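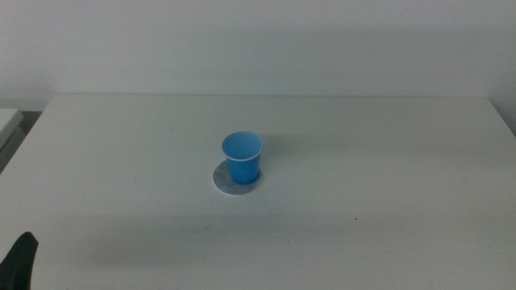 ## May, bench notes, drainage trial

Potting mix water holding, second round. Started 8:40 am. Dušan in for the morning, Chantelle after lunch.

Carrying on from the first round, which I don't trust. The mixes went in at whatever moisture they had out of the bag, and the coir mix had been sitting open next to the door. This time everything was dried on trays in the oven at the low setting until two weighings an hour apart agreed. Coir took the longest and had to go back in twice.

Mixes:

- A: the bark mix we use now
- B: bark with coir, Patricio's recipe
- C: bark with coir and fine perlite
- D: Undau bagged mix, straight from the bag apart from drying

Method as run: fill the pot loose to the line, tap it on the bench twice, top up to the line, weigh. Stand in the tub with water halfway up the side until the surface goes dark all over. Lift out, drain on the rack for 15 minutes, weigh again. I had written "drain until it stops" in the old sheet and that was a mistake, as Raphaël and I stop at very different drips.

### Morning

A and B went through with no trouble. A wet up quickly. B floated. The coir lifted out in a raft and took some bark with it, so the first pot of B is scrapped. Dušan put a square of shade cloth over the top of the next one with a ring of wire to hold it down and that stayed put. Used the cloth on all the pots after that, including a repeat of A so they match. Cloth and wire are weighed separately and taken off the total.

Dry weight for the repeat of A was 231 g with the pot. Everything else is on the clipboard sheet, I'm not copying it all out here.

The scale drifted between A and B. Checked it against the brass weight and it was reading 2 g heavy. Moved it off the end of the bench where the fan blows across it and re-zeroed, and it has been steady since. The A repeat was done after the move. The B pots I weighed before the move need doing again.

### Afternoon

C looks like the one to beat for the seedlings. Perlite came to the top during soaking, as expected, and there was a grey scum on the tub water that I skimmed off before the next pot. If we go with C in the propagation house, someone will have to rinse the perlite first. Masks on for that job, and do it outside. Chantelle emptied a bag in here last winter and we were wiping down shelves for the rest of the week.

D would not wet. The water sat in beads on the surface and ran down between the mix and the wall of the pot. It was still dry in the middle when I knocked one out after the full soak. I think we did that to it ourselves by drying it, and in fairness to the bag it should be tested at the moisture it arrives at. Ekene says the Isah wetting agent would fix it but then we're testing the wetting agent. Leaving D out of the comparison for now.

Room was at 22 degrees when I started and had warmed up by mid-afternoon with the oven on. Probably doesn't matter over a drain time this short. Writing it down anyway.

### Other things

- The tub plug leaks. Wrapped it in tape. Needs a new one, same size as the sink in the wash bay.
- Labels: pencil on the white tags is holding up, the marker came off in the tub. Pencil only from now on.
- Oltix sent the wrong mesh again. Raphaël is ringing them.
- Oven tray 3 is bent and won't slide all the way in. I've put it on the bottom shelf where there's more room. Please leave it there.
- Patricio wants to know if the colour of the bark matters. The darker lot from Adlow is older and more broken down, so yes, but because of the particle size. Will sieve a sample of each.

### Next

1. Redo the early B pots with the cloth on and the scale in its new spot.
2. Sieve both lots of bark before making any more of A, and note on the tag which lot it came from.
3. D again, undried, with a moisture sample taken from the same bag on the day.
4. Work out how we measure air space. Ekene's way is to tape the drain holes, fill with water to the line, then pull the tape and catch what comes out. Sounds fine to me as long as the tape holds. Try it on A first.

Pots from today are on the rack by the window, still wet. Don't tip them out, I want a weight first thing tomorrow to see how much they lose overnight.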